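Search this site
Go
Advanced search

Etching on a marble worktop – re-hone or live with it?

Posted by marlstone in Kitchens

We have white marble either side of the hob, honed when fitted and treated with a Dralex impregnator. There are now dull rings near the sink where lemon juice was left overnight. Water still beads on them. Does that mean the sealer has failed, and would another coat take the rings out?

Pullov

The sealer is doing its job. It slows liquid getting into the pores, so it guards against stains. Acid attacks the calcite at the surface, and no impregnator stops that. Another coat will change nothing you can see.

On a honed finish, light etching can be worked out by hand. Wet the area, use a 400 grit pad, then 800, then 1,000 if the rest of the top is that smooth. Rinse between grits. Work well past the ring and feather the edge – a small polished patch shows worse than the etch did. Try it first behind the kettle. On a polished finish you would need to go to 2,000 and use a powder, and I would pay someone.
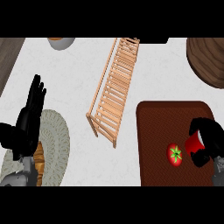 Serrano

Agree on the grits, but check what the fitter left you with. Ours was sold as honed and had been brushed, and pads flattened the texture. We were quoted £498 for the whole run and £79 for a single patch. Took the patch and regret it.

Trarnov

just use bicarb paste, worked on mine

Pullov

Bicarb will lift some stains. It won't restore an etched surface.

Related threads
Sealing limestone in a utility room
Oil marks on granite near the hob
Quartz joint has opened up
Removing limescale without acid

Contact us | Terms of use | Back to top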